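List home | Threads | Authors | Search archive | Subscribe

Re: [state-budgets] Raltora revenue numbers, own-tax share
From: Marta Maksymiv
3 replies in thread | 51 views

Liudmyla, all,

Quick one before I lose the afternoon. Quoting the bit I'm answering, rest snipped.

> On the own-tax share, I still get 4 points lower than the figure in
> your draft. I'm using the accounts table in the Raltora budget volume,
> not the speech. Is it possible you took revised estimates for one year
> and actuals for the other? Also I don't follow why the dam royalties
> are sitting under tax. They were moved to non-tax, no? If you put them
> back where they belong the growth story looks a lot weaker and the
> dependence on central transfers looks a lot worse.
>
> And please can we say something about pensions. Everyone writes about
> the roads.
>
> Liudmyla Polishchuk

Yes. You're right on the first, mostly right on the second.

Went back to the sheet last night. Column for the earlier year was actuals, column for the later one was revised estimates, and I pasted them side by side like they were the same animal. My fault, no excuse. Swapping in actuals takes care of most of your 4 points. What's left is the electricity duty, which I had as a tax and you (I think?) left out altogether. I'd keep it in. The state sets the rate, the state collects it, it goes in the general account. If you have a reason to drop it tell me, otherwise it stays.

Royalties, ok, moved. They did reclassify them, it's in a footnote to the receipts statement and I missed it becuase the summary table still uses the old heading. Total for the year is 2402 million, and with that out of the tax line the own-tax trend goes nearly flat after the second year. So the sentence about "steadily rising own revenue" has to go. I've cut it already.

Two other things while I'm in here.

1. Farm spending

The speech makes a lot of the orchard scheme. I looked for the money. Allocation is 1372 million, fine, but most of it is carried over from last year's unspent balance and the new part is small. The Prulano district office got its share very late in the year and then shows almost all of it as spent by close, which I would like somebody to explain to me. Could be advance payments to the cold store contractors. Could be parked in a deposit account. Can't tell from the volume, the detail heads are lumped together.

Halonen did a note on this a while back, the one on late releases, and the pattern was the same: money goes down to the districts in the last quarter, gets booked, and the field work happens the next season if it happens. Worth citing. Don't have the link on me, will dig it out.

What I would NOT say is that farm spending went up. Not until we have accounts for both years. Per capita it may well have gone down.

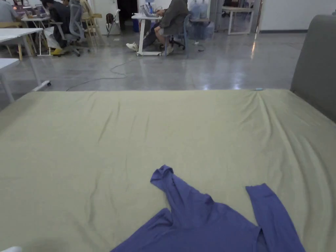 2. Pensions and interest

Agree with you, this is the real story and the draft buries it on the last page. Salaries, pensions and interest together take 51 percent of receipts before anyone has fixed a culvert. Pensions are the part growing fastest. A big hiring round in the school and health departments back then, those people are retiring now, all at once more or less. That's not going to turn around in one budget or three.

Interest I'm less sure about. The state swapped some of its costly loans and the rate on the stock came down, so the interest line looks calm even though the debt went up. Easy to misread. If rates reset it won't be calm. I'd put in one chart with both lines and leave it there.

Somebody off list asked about guarantees to the power company (they aren't in the debt figure, correct). There's an annex. The annex is two years old. I've written to the finance department and got back an auto reply.

Election angle: can we keep it short? Teleo want a top section on what each side is promising and I get why, they have readers to think of, but half of those promises have no cost attached and I don't want us making up costs for them. One para. List the ones that have a number from the party itself, say the others have none, move on. Happy to argue with Teleo about it if you'd rather not.

Still open:

- electricity duty, in or out, need a yes/no from Liudmyla
- does anyone have the actuals for Prulano by detail head? even a scan
- title. The current one is bad
- per capita income, which population base. I used the projected one, the speech seems to use the census count, and so they get the nicer number

Corrected sheet goes up tonight, same folder, old one renamed so nobody grabs it by mistake. Please don't edit the receipts tab until I say it's done, I have formulas half moved and it'll break. Comments in the notes column are fine.

Want the whole thing off to Teleo before the end of July. Have to run, call at 3.

Marta

Previous message | Next message | Reply to list

Contact the list owner | Messages are copyright of their authors | Back to top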